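Slide 4 - What changes at the bench

Good morning. Rosaura Villanueva has covered the budget, so I will speak to the people side of the Gostcombe site.

We began with 12 staff on the packing benches. All 12 are still employed - eight remain at the bench, and four moved to setup and inspection after 38 hours of paid training.

(Pause. Refer to handout, page 2.)

Staff told us that the lifting was easier and the pace was harder. We have since lengthened the Thursday break.
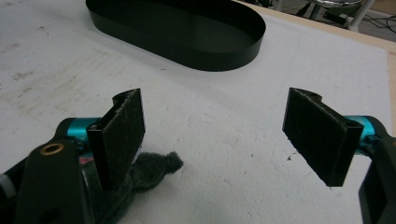 Job titles come next. The Hettiarachchi agreement requires that new duties be graded before they are assigned, and two grades are still open. Abelardo Benavides will take questions on pay.

(If time is short, skip to slide 8.)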